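OK so several of you asked how the bread swap works in our building and I keep typing the same answer in DMs, so it's going in a thread. Get a coffee, I'm wordy today.

1/ Quick background. I moved to Warnholm in July, third floor, knew zero people. I'd been baking by myself for years and a loaf is way too much for one person. My freezer was basically a bread museum.

2/ There was a card on the mailboxes that said BREAD, MONTHLY, ASK AURELIA, with an apartment number. That was the whole card! I stood there with my keys for a good while deciding whether I was the kind of person who knocks on a door about bread. (I am now.)

3/ Aurelia Ortner opened up with flour to the elbows, asked if I did sourdough or yeast, and when I said yeast she said "good, we have too much sourdough." That was my interview.

4/ The format: everybody bakes one thing, enough to share out. You bring it down to the laundry room hallway, put it on the long shelf, and take home a bit of everyone else's. We used to do it all at the same time and stand around talking. Now you get a time slot and wear your mask and wave at the person coming down after you.

5/ I miss the standing around part. I'd only been to 3 of those before we switched to slots and I still think about the one where Jacqueline Aubert brought a walnut loaf and two people nearly fell out over the heel.

6/ Rules, because people asked for rules:
Label it. Nuts, eggs, milk, seeds, all of it.
Cut it or portion it before you bring it down.
Your own bag or box to carry things home.
No sign-up money, no prizes, no ranking. Someone tried ranking once and we don't speak of the rye.

7/ What I bake: rolls. Always rolls. I tried being a loaf person and I'm sorry, rolls are better for a swap. They divide themselves! You don't need a knife, you don't need to guess how thick a slice should be, and if one comes out ugly you eat it before anybody sees.

8/ My dough, for the person who asked twice (hi). 500 grams bread flour, 304 grams water, 7 grams instant yeast, 10 grams salt, a spoon of sugar, a big knob of soft butter. Yes I know 304 is a silly number. My scale jumped past 300 one time, I shrugged and kept going, and it was my best batch, so now it's the recipe.

9/ Knead until it stops sticking to you, let it double, shape, let it puff up again, then bake at 400°F until they're brown and sound hollow underneath. Mine take 18 minutes but my oven runs hot, so start peeking early.

10/ Butter goes in last, after the dough has come together. I used to throw it all in at the start and then wonder why I was kneading soup. Jacqueline set me straight by text, in all caps.

11/ For serving at home I like a basket over a plate. Bread on a plate gets a sweaty bottom. You don't need anything fancy either, a wipe-clean woven one does the job, and a cloth in it if you care about crumbs. I don't care about crumbs.
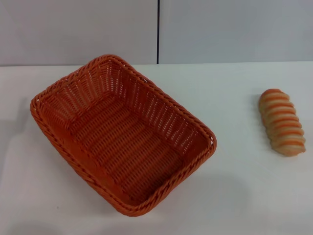
12/ Freezing. Let them cool all the way, and I mean ALL the way, then bag them and squeeze the air out. To eat, straight from the freezer into a 325 oven for ten minutes or so. The microwave is fine if you plan to eat it within one minute, after that you own a rock.

13/ Someone asked about flour. I've been getting mine from the Mollah store over on the Vestport side, the plain bread flour in the brown sack. It isn't the cheapest but the sacks are a size I can carry up the stairs. In spring I couldn't find any anywhere and made flatbreads out of chickpea flour for weeks, and I still can't look at a chickpea.

14/ Someone else asked if you need a mixer. I have an old Tonura that I got secondhand with the apartment's worst cupboard (package deal). It's loud enough that the neighbors know when I'm making rolls. Use your hands if you don't have one! I did for years and my arms were much better looking.

15/ How to start one where you live, if you want to: a card by the mailboxes really is enough. Aurelia says she had it up for ages before one single person knocked, and then that person told their sister. We have 33 people on the list now and maybe half of them bake in any given month, which suits the shelf.

16/ If you're the organizer, the only job that takes any effort is the slots. Aurelia does it on paper and slides a note under your door. I offered to make a spreadsheet. She looked at me like I'd offered to sell her a boat.

17/ People also want to know what happens if you bake something bad. You bring it anyway. I brought rolls with no salt in them in September, a whole tray, and they all got taken and I got a note back that said "good with soup." Kindest review of my life.

18/ And if you can't bake at all, you can still be on the list. The guy across from me brings jam. The couple on one brings butter, just butter, and they might be the most popular people in the building.

19/ Next swap is 2020-12-03, so if you're in the building and reading this, check under your door for your slot. I'm doing rolls (shocker) and I'm thinking of putting cardamom in half of them. Talk me out of it or cheer me on, replies are open.

20/ Oh, and for the person asking about whole wheat: swap in a third at most and add a splash more water. I tried all whole wheat once and used the leftovers as doorstops. Okay, dough's up, gotta go!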